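발표 메모: 제로 음료와 '건강한 선택'이라는 말에 대하여

(시작 전 물 한 모금. 첫 슬라이드는 제목만 띄워 둔다.)

안녕하세요. 오늘 제 몫은 32분입니다. 질문은 끝에 받겠습니다.

먼저 물어보고 시작합니다. 점심에 탄산음료 드신 분? 그중에 설탕 없는 걸로 고르신 분? (손 드는 것 보고 잠깐 기다리기.) 왜 그걸 고르셨는지 말로 해 보라고 하면 대부분 "그나마 낫잖아요"라고 합니다. 저는 오늘 그 '그나마'가 무엇과 비교한 말인지 따져 보려고 합니다.

슬라이드 2. Catitz 자료 이야기. 음료 유통사 Catitz가 9월에 돌린 설문입니다. 응답자 1,565명. 보도자료 제목은 "소비자, 건강을 마신다"였습니다. 저는 이 제목을 믿지 않습니다. 설문 문항을 구해서 읽어 보면 "건강을 생각해 음료를 바꾼 적이 있습니까"라고 묻습니다. 무엇에서 무엇으로 바꿨는지는 묻지 않습니다. 주스에서 물로 바꾼 사람도, 물에서 제로 탄산으로 바꾼 사람도 똑같이 "예"입니다. (여기서 천천히. 지난번에 너무 빨리 넘어갔음.)

게다가 응답자를 모은 곳이 Catitz 회원 앱입니다. 이미 그 회사 음료를 사는 사람들에게 물은 겁니다.

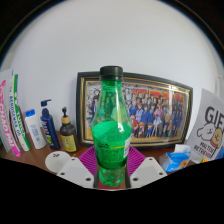
슬라이드 4. 기간 문제. Doludo라는 식단 기록 앱이 자기네 이용자를 6주 동안 추적했다고 발표했습니다. 단 음료를 제로로 바꾼 집단의 체중이 줄었다는 내용입니다. 그럴 수 있습니다. 그런데 같은 기간에 그분들은 매일 식단을 적었습니다. 적는 행위만으로도 덜 먹게 된다는 점은 앱 회사가 제일 잘 알 텐데, 발표문에는 그 얘기가 한 줄도 없습니다. 비교 집단도 없고, 중간에 그만둔 사람이 몇 명인지도 안 나옵니다. 6주 뒤는 더 모릅니다.

(반박이 나올 지점: "그럼 설탕 든 걸 마시라는 거냐." 아닙니다. 당을 줄이는 것 자체에는 저도 찬성입니다. 제가 의심하는 건 광고 문구와 근거 사이의 거리입니다. 목소리 높이지 말 것.)

슬라이드 5. Jimville 급식 사례. 학교 매점에서 일반 탄산을 빼고 제로만 남긴 곳입니다. 담당 부서는 당 섭취가 줄었다고 합니다. 매점 판매량으로 계산했더군요. 학교 앞 편의점 판매량은 들어 있지 않습니다. 교문에서 편의점까지 걸어서 3분입니다. 매점에서 안 팔린 음료가 어디서 팔렸는지 확인하지 않고 성공이라고 부르는 건 성급하다고 봅니다.

슬라이드 6. 성분표 읽기. 앞면 글씨는 크고 뒷면 글씨는 작습니다. 앞면은 마케팅 부서가 쓰고 뒷면은 규정이 시켜서 씁니다. 저는 뒷면부터 봅니다. 특히 1회 제공량. 한 병을 다 마시면서 한 컵 기준 열량을 읽는 일이 흔합니다.

(시간 남으면 Xavier 카페의 '무가당' 메뉴 이야기. 시럽만 뺐을 뿐 과일 농축액은 그대로였음. 모자라면 건너뛴다.)

마지막 슬라이드. 음료 기사를 볼 때 제가 먼저 확인하는 것들입니다. 누가 돈을 냈는지, 무엇과 비교했는지, 얼마나 오래 봤는지. 출처 목록은 나가실 때 입구 책상에서 가져가시면 됩니다. 질문 받겠습니다.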